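Eltivus open day – who went?

gumero_fan
Went 29 April 2022, stayed 2 hours. Raymonde Chisholm ran the table-setting demo and I loved it!

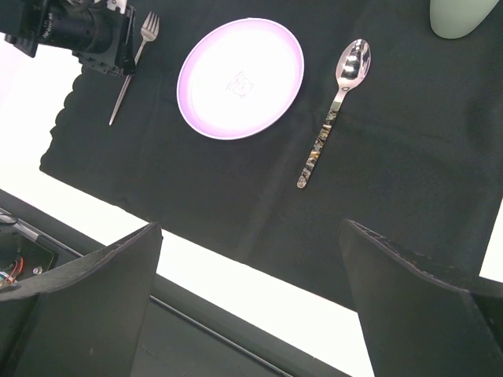
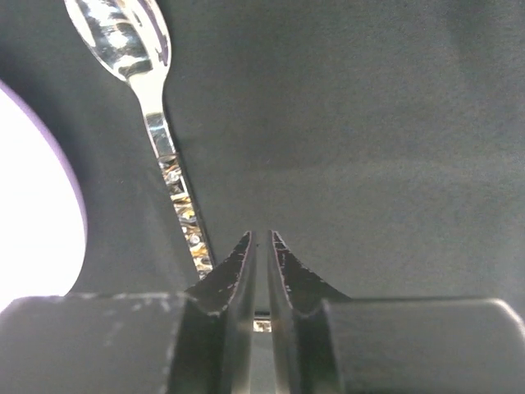

My question is whether the arm could cope with my kitchen, where every drawer is a mess. I eat off chipped stuff, and they had a plate with a purplish rim and a spoon with that fancy patterned handle – all that glitter has to be hard on a camera, right?

curkico10
Shiny is old news. I'd worry about speed. My grandma sets a table faster.

gumero_fan
Sure, but she's had practice :)

Belanger464
Disagree on shiny, it still trips up ours at work. Ask Audrey-Anne Beaudoin, she does the December one.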